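Let them fail in the kitchen first

By Rozália Kubíček
6/9/22
5 min read

I have been helping with the after-school robotics club for three years now, and I want to make a case for something that a few of the parents still look at sideways. Our students should spend most of the first term in simulation. Screens, keyboards, made-up rooms. The real arm can wait!

I know how that sounds. You sign your kid up for robotics and you picture motors and bolts and somebody needing a bandage. I pictured the same thing when I started. We had one arm, which we named Asside after a typo on the shipping form, and we had 28 students. Do the math on a ninety-minute session and every student got a turn just long enough to be nervous. The keen ones crowded in, the quiet ones found something to do with their phones, and I went home feeling like I'd run a very slow amusement park ride.

Then Aníbal Baptista, who teaches the senior programming class down the hall, talked me into trying a simulator. He set up a shared project for us called Nomuvon (the students picked the name, please don't ask me what it means) and filled it with rooms a home robot might have to cope with. Kitchens, mostly. Counters, chairs, the sort of clutter everyone has to steer a hip around on the way to the fridge.

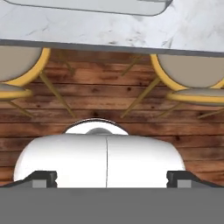

What I love about working this way is how quickly a student gets to the interesting part. Chair legs, for instance. I had never given chair legs a moment's thought in my life, and now I have strong opinions about them. They're thin, they splay out at odd angles, and a planner that treats a chair as a tidy box will either refuse to go near it or drive the gripper straight into a leg. One of our grade nines spent a whole afternoon on that problem. She tried it one way, reset, tried another, reset again, and by the time her mum arrived she had done 37 runs and was arguing with me about collision margins. Arguing! In July she had told me she was only there for the snacks.

On the real arm she would have had two runs, maybe three, with me hovering over the stop button the whole time.

The usual objection is that simulation isn't real, and it's a fair one. The friction is wrong. The light behaves itself. Nothing has a loose screw or a cable that catches on the table. Students who have only ever worked on a screen can get cocky, and I've watched a program that ran beautifully in Nomuvon shove a plastic cup clean off the bench when we moved it over to Asside. The whole room groaned, and then everybody wanted to know why. I'd call that a very good afternoon of school. They had something to compare the real world against, so the mistake made sense to them.

There's the money, too. A replacement finger set for our arm runs us 750 dollars, and a club like ours doesn't have that lying around twice in a year. Breaking a simulated gripper costs nothing at all, and twelve-year-olds are braver when they know it. I want them brave.

I'm not asking for the hardware to go in a cupboard. Our plan for this year is 10 weeks of simulation, then small groups on the arm, four students at a time, each with a program they already understand well enough to explain to me out loud. The team heading to the Bredutov Challenge will move over a bit sooner, as their task has to be shown on a physical robot.

So if you drop by early in the term and find a room full of kids staring at monitors, please come in and pull up a stool. Ask one of them to show you what they broke today - they'll be thrilled to tell you, and you should allow a good half hour for it.

Last updated: 6 weeks into first term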